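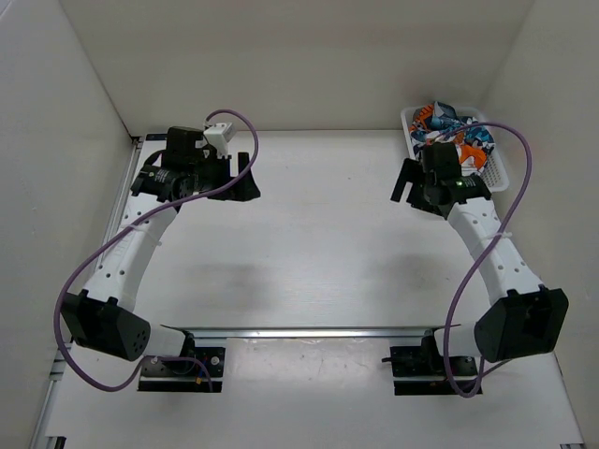 Rendez-nous la roue de secours
Par Ivone Peixoto, 30/1/19

J'ai crevé sur une départementale, à 22 kilomètres de la première ville, avec une voiture presque neuve. Dans le coffre, sous le plancher, il y avait un petit compresseur et une bouteille de produit anticrevaison. Le flanc du pneu était ouvert sur la longueur d'un doigt. La notice précise que le produit ne répare pas les flancs. J'ai donc refermé le coffre et appelé l'assistance.

La dépanneuse est arrivée à la nuit. Le chauffeur m'a demandé par habitude si j'avais une roue de secours, et il avait déjà commencé à sortir ses sangles avant que je réponde.

Je conduis une Stirnby, de chez Kurneck. La génération précédente avait une galette. La mienne a un logement rond, à la bonne taille, rempli par un bloc de polystyrène moulé pour tenir la bouteille. La place existe toujours et on l'a bouchée. La galette figure au catalogue, en option à 300 euros avec le cric et la clé, mais il faut la demander à la commande, et le vendeur ne m'en a pas parlé. Je ne lui en veux pas trop. Je n'avais pas posé la question, parce qu'il ne m'était pas venu à l'idée qu'on puisse vendre une voiture sans roue de secours.

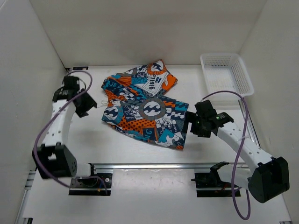 Short de bain imprimé, posé sur une table blanche.

Les constructeurs avancent toujours les mêmes arguments. Le premier est le poids : une roue, un cric et une clé, cela fait des kilos que l'on transporte toute l'année pour un usage rare. C'est exact. Seulement, le même modèle est proposé avec un toit vitré, un hayon motorisé et des sièges électriques, et le poids de tout cela ne semble gêner personne au moment de remplir le bon de commande. Si l'on tient vraiment à alléger la voiture, il y a de quoi faire ailleurs.

Le deuxième argument est que les gens ne savent plus changer une roue. Peut-être. Ma voisine Rosimeire Seixas a appris à soixante ans passés, sur un parking, avec la notice ouverte sur le capot. Elle a mis longtemps et elle est repartie. Et quand on ne sait pas faire, ou qu'on n'en a pas la force, il y a souvent quelqu'un pour donner un coup de main. Avec une bouteille de mousse et un flanc déchiré, même un mécanicien ne peut rien pour vous.

Reste l'assistance, comprise dans le prix. Elle rend service près des villes et dans la journée. Ailleurs, on attend, et le camion vous dépose devant un atelier qui n'a pas forcément le pneu dans la bonne dimension. Dans mon cas, il a fallu le commander. J'ai perdu une journée et payé une chambre d'hôtel, que le contrat ne remboursait pas en dessous d'une certaine distance du domicile. 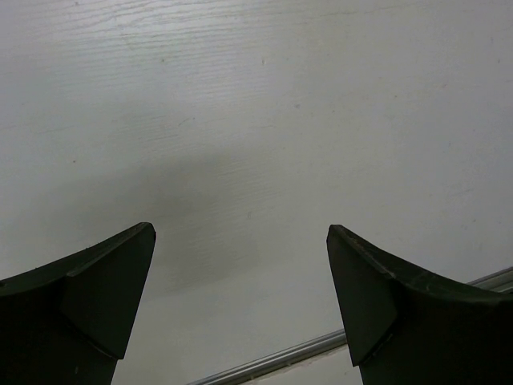
Surface blanche à léger veinage bois.

J'en ai discuté avec Octavian Pascu, qui tient le garage Aigner et entretient mes voitures depuis longtemps. Il n'aime pas la mousse, pour une raison de métier : il faut nettoyer l'intérieur du pneu avant de poser une mèche, et quand le produit a eu le temps de sécher, il préfère remplacer. Une vis dans la bande de roulement, qui se réparait en une demi-heure, devient alors un pneu neuf. Parfois deux, si l'autre est usé. Il m'a montré aussi la date de péremption sur la bouteille. La mienne expire en février, et je suis sûre que je n'aurais jamais regardé.

Il vend des galettes d'occasion, et il m'en a trouvé une. Il a fallu retirer le polystyrène, vérifier que le diamètre passait devant l'étrier de frein et acheter un cric à part. Le tout tient sous le plancher sans rien dépasser.

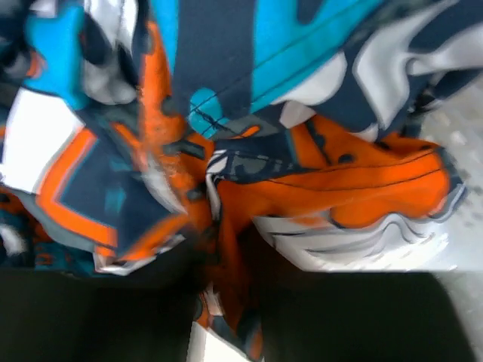
Tissu imprimé bleu, orange, marine et blanc.

Je ne demande pas une loi. Je voudrais que la roue soit livrée d'office partout où le logement est prévu, et que l'acheteur qui n'en veut pas coche une case pour la refuser, avec une remise. Les modèles à batterie ou à réservoir de gaz sous le coffre posent un autre problème, je le reconnais, et je n'ai pas de solution pour eux. Qu'on l'écrive au moins en toutes lettres sur la fiche technique – la mention « kit de réparation » laisse croire que l'on pourra réparer.

Certains constructeurs s'y tiennent encore. La Sirkberg de mon beau-frère, pas plus grande que la mienne, a une galette de série, limitée à 80 km/h comme les autres, et il ne s'est jamais plaint de la place perdue. Quand je changerai de voiture, je soulèverai le plancher du coffre avant de m'asseoir au volant. Je demanderai aussi où se trouve le cric.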